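Home News Business Style Local Sports Newsletters

Custom apparel seller Fivley moves to one size chart for shirts, jerseys and caps

Last updated 4:15 p.m.
20 shares | 47 comments

Fivley, the online seller of print-to-order shirts, team jerseys and caps, will replace its separate size charts with a single one in May, the company told customers in an email this week.

The change affects every men's, women's and youth top on the site. Until now a shopper could find one chart for button-front jerseys, another for T-shirts and a third for hooded sweatshirts, with a medium meaning something slightly different on each. The new chart lists chest, body length, shoulder and sleeve, all measured on the finished garment laid flat.

"People were ordering their usual size and getting a shirt that fit like somebody else's," said Khrystyna-Mariia Stetsiuk, who runs product information for the company. "The measurements were on the page. They were three clicks down and they didn't match from one item to the next."

Sizing is the most common reason given when customers ask Fivley for a refund, Stetsiuk said. She would not give the share of orders involved. Because each piece is printed after it is ordered, often with a name and number on the back, a returned jersey can't go back on a shelf.

The company will keep its current return rules through the change. Plain items can be exchanged within 36 days of delivery. Personalized items can be exchanged only if the garment is damaged, misprinted or does not match the chart. That last condition is new. Under the old wording, a personalized jersey in the wrong size was the buyer's problem even when the shirt itself had been cut small.

Garments will be allowed to differ from the chart by up to half an inch at the chest and one inch in length. Anything beyond that counts as a fault, and the customer will be sent a replacement without having to mail back the first one.

Most of Fivley's blank garments come from two suppliers, Randon and Virano. Randon makes the polyester baseball jerseys and the mesh basketball tops. Virano supplies cotton T-shirts and the cotton twill caps. The two firms grade their sizes differently, and Randon's patterns have run narrower through the shoulder.

Valter Bragança, a pattern maker at Randon, said the jersey blocks had been redrawn over the winter to bring them in line. The biggest difference is in the large sizes, where the armhole has been dropped and the back lengthened.

"A jersey gets worn over something else half the time," Bragança said. "The old one was drawn as if you'd have nothing under it."
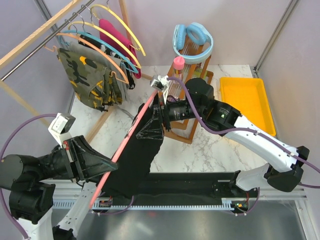
A black garment on a salmon-pink hanger, held over a marble-patterned tabletop.

Existing stock made to the old patterns will be sold under a separate heading with the old chart attached. Fivley expects that stock to run out before the end of summer. Customers who have saved a design to their account will be asked to pick a size again the next time they order, and the site will not carry over the earlier choice.

Caps are a smaller part of the change. The adjustable cotton caps will still come in one adult size and one youth size, but the listing will now give the range in inches along with the depth of the crown. Fitted caps, which the company began selling last year, will be listed by head measurement only.

Fabric descriptions are being rewritten at the same time. Listings that say only "lightweight" will have to give the fabric weight, and anything with more than one fiber will show the percentage of each. Washing directions will move to the top of the page, under the price.

Team buyers reached for this story were mostly in favor, with some questions about timing. Huiling Fan orders shirts for the Rivera recreational softball league, which has 20 teams. She placed this season's order before the change was announced.

"We'll have old-pattern jerseys this year and new-pattern ones for anybody who joins late," Fan said. "I'd like to know if they're going to look the same standing next to each other."

Stetsiuk said league and school orders placed before May can be topped up from the older stock for as long as it lasts, if the buyer gives the original order number. After that, additions will be made on the new pattern. Print placement will be adjusted so that numbers sit at the same height on both versions, she said, though the back hem on the new jersey will be lower.

Sơn Từ, who owns a screen-printing shop in Rivera and buys blanks from both suppliers, said he had been measuring shirts by hand for years and giving his customers his own chart.

"I'll still measure them," Từ said. "A chart tells you what they meant to make. I open the box and check a few before I print anything."

He said he was more interested in the half-inch allowance, which he called tighter than what he usually gets from wholesale suppliers. His shop does not sell through Fivley.

Prices are not changing with the new chart, according to the email. Plain jerseys in extended sizes will continue to carry a surcharge, a point several customers raised in comments on the company's own page. Yung-ching Liao, the company's customer service manager, said the surcharge was being looked at separately and that she had no date for a decision.

Shoppers who are between sizes can send in the flat measurements of a shirt they already own and get a suggested size by email. Liao said replies go out on business days and that the service is free. It covers tops only for now. Shorts and pants will keep their current charts until the suppliers finish redrawing those patterns.

47 comments | Share | Print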